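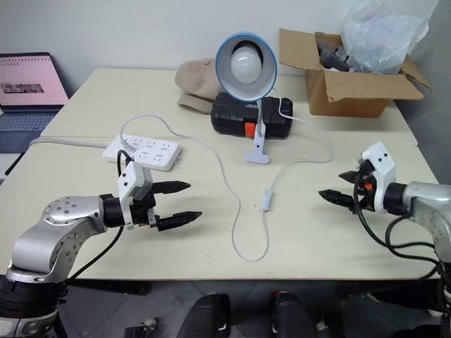 About Stetlow Lamp & Cord

Stetlow Lamp & Cord repairs, rewires and sells small electric lights. We handle desk lamps, clamp lamps, table lamps, reading lights and the cords, switches and sockets that go with them. The shop is on the ground floor of a former seed store in Stestcombe, two doors down from the post office. The front room is for customers and the back room is for work.

We opened in 2000, first as a counter inside a hardware store and later in our own place. The hardware store sold new lamps, and people kept bringing in old ones to ask if anything could be done. Usually something could. The counter had one bench and one shelf, and by the second winter the shelf had lamps on the floor under it. When the seed store came up for rent we took it. The old bins are still there along the back wall and now hold sockets, harps, finials and glass.

What we work on

Most of what comes in is ordinary. A clamp lamp that won't grip. A desk lamp with a neck that drops. A cord that the dog got to. An inline switch that only works if you hold it a certain way. We also see older lamps that have been in a family for a long time and were never wired very well in the first place.

Clamp lamps are a large share of the work. They get moved more than other lamps and they get clipped onto things they weren't made for: shelves, headboards, drawing boards, toolboxes. The spring goes weak or the pads wear off, and the lamp starts to slide. We keep springs and pads in several sizes and can match most of them while you wait.

Shades are a smaller part of what we do. We can straighten a bent metal shade, replace a ring or fitter and clean off old paint. We don't make fabric shades, but we keep a list of people who do and will give you a copy.

We do not repair ceiling fixtures in place, outdoor lighting or anything wired directly into the wall. For those you need a licensed electrician. If you take a fixture down and bring it to us in a box, we will look at it on the bench.

How a repair goes

You bring the lamp to the front counter and tell us what it does or doesn't do. We write a ticket. The ticket number goes on the lamp, on the cord if the cord comes off, and on the box if it came in a box. Please leave the bulb in if it still fits. It helps us to see what you have been using.

Every lamp gets the same first check. We look at the plug, run the cord through our hands from end to end, open the switch and look inside the socket. Then we test it on the bench. If the repair is small, we call you with a price and go ahead when you say so. If it costs more than the lamp would cost new, we tell you that too, and you decide. Plenty of people go ahead anyway, and that's fine with us.

Small jobs are normally ready in 2 working days. Rewiring takes longer, mainly when we have to order a cord in a particular color. White, brown, black and clear gold are always in stock. Cloth-covered cord is ordered as needed.

When you pick up the lamp, we plug it in at the counter and turn it on and off a few times in front of you. Your old parts come back in a paper envelope unless you tell us to throw them out.

A few things about cords

We get asked the same questions often enough that we put the answers on this page.

A cord should lie where it won't be stepped on or pinched under a table leg. If it has to cross a work surface, leave some slack – a cord pulled tight wears out at the plug and at the base of the lamp. Extra length is easier to live with than too little.

An inline switch belongs where your hand can find it. Factory switches are often placed too close to the plug or too close to the lamp. We will move one for the price of the labor, and customers who have had it done on one lamp tend to come back with the others.

A power strip is fine for a couple of desk lamps. Don't plug one strip into another, don't cover it with papers or a rug, and replace it if an outlet has gone loose or brown.

Check the rating on the socket before you change to a bigger bulb. If the label has worn off, bring the lamp in and we will look it up or work it out.

The parts wall

The parts wall is open to anyone. About 325 kinds of parts are kept there, sorted by what they screw into. You can buy a single washer. We don't have a minimum purchase, and we will show you how a part goes in if you plan to do the work at home. Bring the old part with you. A photo is better than nothing, but thread sizes are hard to judge from a phone.

Used parts are in the wooden trays by the window. They have been cleaned and tested and cost less than new ones. What's in the trays changes from week to week.

Classes

We run a beginner rewiring class from October through March, in the evening, in the back room. You bring a lamp with a plug, and you leave with the same lamp rewired. All tools and cord are included. The class is kept small on account of the bench space. There is also a shorter session on plugs and switches for people who don't want to take a whole lamp apart.

The classes began as a project with Ellent Community School, which still uses our back room for its adult shop course. Students there learn to strip wire, tie the knot inside the socket and test their own work before anybody plugs it in.

Secondhand lamps

We buy lamps in any condition, one at a time or by the box. Estates and office closings are where most of them come from. Each one gets a new plug at least, and usually a new cord, before it goes out on the floor. The tag says what was replaced. Last year we wrote 2261 tickets between repairs and resale lamps, which was more than the year before and kept both benches busy.

Ownership

The shop is employee-owned. It was started under the Hettiarachchi family name and became Stetlow Lamp & Cord when the founders retired and the staff bought it. Some older customers still make out checks to Hettiarachchi Lighting, and the bank still takes them.

Finding us

The front door faces the street and there is a ramp on the parking lot side. If you are carrying something heavy or fragile, pull up by the ramp and ring the bell. We open at 9 in the morning and stop taking in repairs half an hour before closing at 5. Parts can be bought until the door is locked.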